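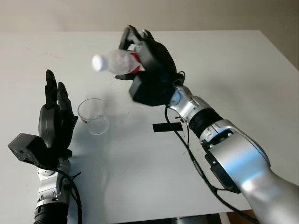

Kalgate Fund: progress report from the Prumlow bench project
Period covered: up to the end of December

This has been a really good stretch for us. When we last wrote, most of the grant was still a list of quotes, and half the list was wrong. Since then we have settled what to buy, dropped two things we no longer want, and got the two-armed bench into daily use on the pouring task. We have far more to tell you than will fit here, so we have stuck to the parts that touch the budget.

What we have spent

The biggest single item was the service and spares package from Godel, at £3,614. It covers both hands for the coming year, including replacement cables and finger joints. We hesitated over the price, and two of us argued for buying parts as they failed. What settled it was the waiting time: ordered singly, a finger joint takes up to five weeks, and the package puts one on our shelf.

We also spent £265 on cups, bottles, tape and other small things for the bench. It looks like a silly line in a report like this one, but these are the things we handle all day, and running short of them stopped work twice in the autumn.

The new table top came from Kontogiannis and was paid for out of our own funds, so it does not appear in your figures.

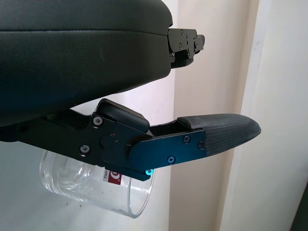

Do we need to buy a second set of hands before the next stage?

We can manage with the ones we have. The spares in the Godel package cover the parts that wear fastest, and a full second set would use up most of the equipment money before we know which hand we want for the smaller objects. We would like to look at it again once the drawer task is running.

How the task is going

We have 287 usable recordings of the pouring task, all on the same table. Our target for the year is 2,000, which sounds a long way off — and it is — but the early ones were painfully slow and the pace now is much better. Setting up used to eat the whole morning. These days we can usually start by ten. 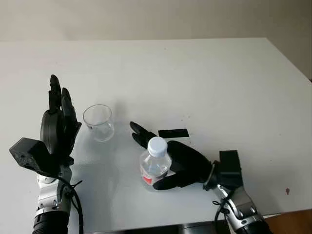
Bottle and cup task: the right hand grips the bottle, with the cup beside the left hand.

Plastic bottles have taught us a lot about what we should be buying. They give when squeezed, and a full one behaves very differently from one that is nearly empty. We had planned to pay for a force sensor on each wrist. After talking it through with the supplier we now think pressure sensing at the fingertips would serve us better, and the quotes are close enough that the swap should cost you nothing extra. We would be glad of your agreement in writing before we order.
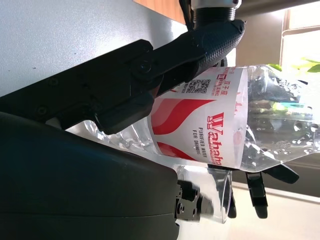
The other change is to cameras. Our first plan had one good camera looking down on the table and nothing else. We now want to set money aside for close views of the hands as a regular part of the kit, with one spare camera in the cupboard. Lighting comes under the same heading. We have left a line for blinds and two lamps, so that afternoon recordings match the morning ones more closely.

Still to be decided

Storage is the line we are least sure of. The recordings are larger than we allowed for, and we may ask to move a little from travel to cover another set of drives. We also need to choose between renewing the Godel package and training one of our own people to change the joints. Prices for both will be in the spring report, along with the first recordings from the drawer task, which we can't wait to show you.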